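Open day at the Kellitz hall, a thread
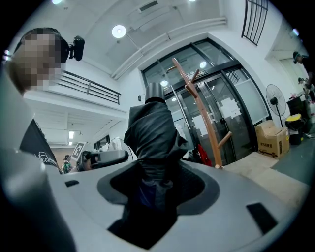 Unrolled thread · 26 posts · 5 min read

Went to the open day at Kellitz yesterday. They do robot training work with hand-held grippers and had the whole floor open to visitors. I took notes on my phone and I'm writing them up before I forget what half of them mean.

I signed up through the Jindbridge newsletter. There were 70 places and the list closed early. Leokadia Wasilewska got the last one, so we shared a ride.

The building is tall and white inside, with a mezzanine along one side and a railing. Glass double doors with paper notices taped on them. It gets loud when more than one group is talking.

Sign-in was a clipboard and a sticker. Coats wherever you could put them. There is a wooden coat rack by the doors.

Jae-hoon Ban ran the first part. He has been there since November and handles the hand-held side. No slides. He picked up a gripper and started talking.

The short version: a person holds the gripper and does a task by hand. The camera on the tool records what the gripper sees, the motion gets recorded too, and that becomes training material for a robot arm with the same kind of fingers.

I knew that much already. What I had not understood is how much of the day goes to things that are not recording. Checking the tool, resetting the table, throwing out bad takes.

The tool is bigger than I expected from videos. The gripper body is light gray and the fingers come up very close to the lens. The camera gets a very wide view, so straight walls and ceilings come out curved.

Somebody asked if the curve is a problem. Jae-hoon said they leave it alone, and the software knows the shape of the lens. He said new people always try to fix it.

There are black-and-white square markers on signs. They give the system a known thing to look at so it can work out where the tool is in the room. If you stand in front of one too long, you will be asked to move. I was asked to move.

Some visitors brought kids. The kids were better at the gripper than most of us. One of them picked up a pen cap on the first try and handed it back like it was nothing.

I got a turn. The task was to pick up a folded cloth, turn it over and put it down inside a taped square. It took me nine tries to get one they would keep.

My problem was speed. I move my hand fast at the start and slow at the end. Parisa Najafi, who was running that table, told me to count in my head and keep the whole thing even.

She also told me to stop looking at her and look at the cloth. Fair.

Cloth is the hard one. A block is the same shape every time you pick it up. A cloth never lands the same way twice, and the fingers hide a lot of it from the camera once you are close.

They keep a log on the wall for the cloth task. As of the open day it said 317 kept takes for that month. The goal is 3,000 for the year, so they have work to do.

Leokadia's turn went better than mine. She sews, and she said it is close to feeding fabric under a needle. You commit to a direction and leave it there.

Second part was Dalia Luik with the actual arm, which they call Sunda. It ran the same cloth task on its own, behind a strip of tape on the floor. We were asked to stay back of the tape and keep our bags off the floor on that side.

First run, it closed on nothing and lifted air. Second run, it got the cloth and dropped it outside the square. Third and fourth were good. She did not hide the bad ones or talk over them, which I liked.

Each run took about two minutes. That is slow. A person does it in a few seconds. Dalia said they have it turned down for visitors and that even at normal speed it is slower than you would want at home.

Questions from the crowd, shortened. Can it fold a fitted sheet? No. Can it do it in the dark? No. Does it learn while it is running? No, it runs what it was trained on, and new takes go in later.

I asked what happens to faces in the recordings, with so many people walking through. They blur them before anything gets used. There was a sheet about it at sign-in, and you could ask to be left out of the recordings completely. A couple of people did.

Apolline Bailly from Spanos was there too. Spanos is looking at the same kind of tool for sorting returned clothes. She said their worry is less about the robot and more about who does the takes, and whether ten people doing a task ten ways helps or hurts.

Jae-hoon's answer was that it helps as long as all of them finish the task. Different hands are fine. Half-finished takes are what cause trouble. He wants left-handed people especially — they do not have many.

Things I would change: more room between the tables, a sign for the restroom, and water. The talk at the second table was hard to hear from the back. I missed most of an answer about batteries, so if anyone else was there and caught it, please reply.

Things I would keep: the hands-on part first and the arm second. After you have fumbled a cloth nine times you watch the arm in a different way. I was rooting for it on that second run.

They are doing another one but there is no date yet. If you want to go, get on the Jindbridge list. Wear shoes you can stand in, since there are not many chairs. It ran a little over two hours for us.

Edit to add, two people have asked if you need to know how to code. You do not. I only saw one laptop come out the whole time, and it was to look up a parking rule.

Parking, while I am on it: the side lot is two hours only. Leokadia's ride home was by way of the ticket machine. Use the street behind.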